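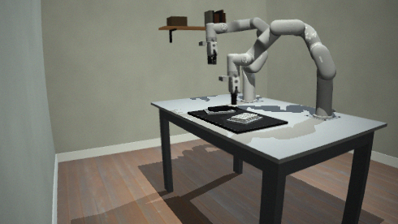
I have been thinking about hold music. This is what happens when you spend most of a Wednesday morning on the phone with your internet company (Traltum, in my case, but I doubt it matters which one you have).

My problem was small. They'd billed me $94 for a month that should have cost $50, and I wanted somebody to look at it and say oh, sorry, let me fix that. Two minutes of work for anyone with the right screen open! But first I had to get to the person with the screen, and between me and that person stood the same short piano tune, over and over, with a voice breaking in to tell me how much they valued my call.

I'd like to make a case for silence. Plain, empty, nothing-on-the-line silence, with maybe a soft beep every minute so you know you haven't been dropped. I've brought this up with friends and they look at me like I want to ban birthdays. They say silence would be worse, you'd think the call had died. Sure, that's what the beep is for.

What gets me about the music is that you can't do anything else while it's playing. I tried to read. I tried to write a grocery list and ended up writing "eggs" and then sitting there. The tune would stop, my heart would jump, I'd grab the phone, and it was only the voice again, telling me I could find answers to many common questions online. I know I can. I'd been online. Online told me to call.

That interruption is the part I'd outlaw first, if anyone ever put me in charge. Every time the music cuts out, your whole body gets ready to talk to a human being. You clear your throat, you find your account number, you rehearse your opening line (mine was going to be very calm and reasonable). And then, piano. By the fourth or fifth round I was a meaner person than the one who had dialed, and some poor rep who had nothing to do with any of it was going to get that version of me.

I will say one nice thing. Back in March I called Zirkow about a part for my dishwasher, and a recording told me I was number 3 in line and then it just shut up. No song at all. A little later it said I was number 2. I folded an entire basket of towels! When the woman picked up I was in a great mood, and we had the thing ordered before I'd sat down. I'd buy another dishwasher from those people tomorrow, and I don't even like the dishwasher all that much.

My sister-in-law thinks the music should stay but you should get to pick it, press one for country, press two for jazz. I love her, but no. Then I've got another menu to get through, and I already pressed six buttons to reach the wrong department. I don't want a concert. I want to know where I am in line, and after that I'd like to be left alone with my towels.

Anyway, I did get my refund, or I've been promised it on the next bill. The rep was lovely about it. She asked if there was anything else she could help me with, and I told her about the piano, and she said she can't hear it on her end.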